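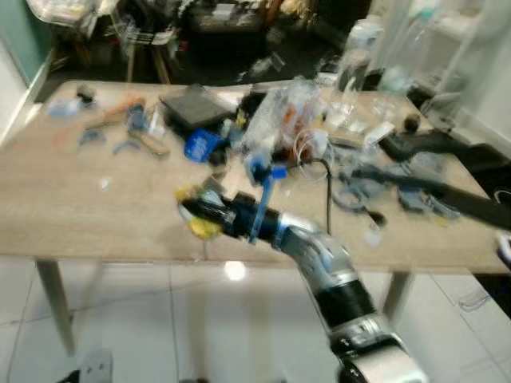

Carro clássico parado: cuidados de garagem para o inverno

Um automóvel com carburador e ignição por platinados estraga-se mais depressa parado do que a andar. As notas que se seguem aplicam-se a viaturas imobilizadas por mais de um mês, em garagem fechada e sem aquecimento.

Combustível

Encher o depósito até ao gargalo antes da imobilização. Num depósito de chapa meio vazio, a condensação forma-se na parede superior e a ferrugem acaba no filtro e nos gicleurs. Juntar o estabilizador na dose indicada na embalagem, antes do último abastecimento, e circular depois o tempo suficiente para que a mistura chegue à cuba do carburador. Para paragens superiores a 4 meses, fechar a alimentação e deixar o motor trabalhar até se calar sozinho.

A gasolina com etanol ataca tubos de borracha antigos. Se ao apertar o tubo entre os dedos aparecerem fendas finas, substituir por tubo com norma para etanol e rever as abraçadeiras. As de parafuso sem-fim cortam a borracha quando apertadas em excesso; preferir as de banda lisa.

Óleo e refrigeração

Mudar óleo e filtro antes da paragem e nunca depois. O óleo usado contém ácidos e água, que atacam os casquilhos. Fazer a mudança com o motor quente e deixar escorrer o cárter sem pressas. Anilha de cobre nova no bujão, ou a antiga recozida ao maçarico e arrefecida em água.

Verificar a concentração do anticongelante com refratómetro. Os densímetros de bolinhas servem apenas de indicação. Em blocos de ferro com radiador de latão, usar anticongelante de tecnologia inorgânica (IAT) e renovar de 2 em 2 anos.

Bateria

Retirar a bateria, lavar os bornes com água e bicarbonato, secar e aplicar vaselina neutra. Desligar sempre o polo de massa em primeiro lugar e ligá-lo em último. Atenção aos carros ingleses antigos, em que a massa pode ser o positivo.

Uso um carregador de manutenção Ojala, já com alguns invernos de serviço. Qualquer modelo com fase de flutuação serve. Os carregadores simples, sem corte, não devem ficar ligados durante a noite. Nas baterias abertas, repor o nível só com água desmineralizada, e só depois da carga.

Travões

Não deixar o travão de mão puxado. As maxilas colam aos tambores e soltá-las obriga muitas vezes a desmontar a roda e bater no tambor com maço de borracha. Engrenar a primeira e calçar as rodas dos dois lados.

O líquido DOT 4 absorve humidade. Se a última mudança não está registada no livro do carro, considera-se vencida. Sangrar a começar pela roda mais afastada da bomba, salvo indicação diferente do manual. Não misturar com DOT 5, de base silicone.

Pneus e suspensão

Subir a pressão até ao máximo indicado no flanco, ou assentar o carro em preguiças sob os pontos de apoio do eixo. Deixar a suspensão pendurada vários meses castiga os foles e os casquilhos de borracha. Preguiças sempre sobre betão; em mosaico, interpor uma chapa de 100 x 200 mm por baixo de cada pé.

Carroçaria e interior

Lavar, secar e só depois cobrir. Escorrer os furos de drenagem das portas com um arame macio. A capa deve ser respirável: as de plástico retêm vapor e marcam a pintura. Sobre os cromados, uma camada fina de cera Drirska ou equivalente, sem polir.

Abrir os vidros dois dedos, se a garagem não tiver roedores. Se tiver, fechar tudo e tapar a admissão e o escape com esfregão de aço. Atar uma fita vermelha ao volante, com a lista do que foi tapado ou desligado.

Arranque na primavera

Retirar as velas, deitar uma colher de óleo em cada cilindro e rodar o motor à mão, com a chave na polia da cambota. Depois, motor de arranque sem velas até a luz do óleo apagar ou o manómetro subir. Montar as velas, abrir o combustível e procurar fugas antes de dar à chave. Reapertar as abraçadeiras da água com o motor novamente frio.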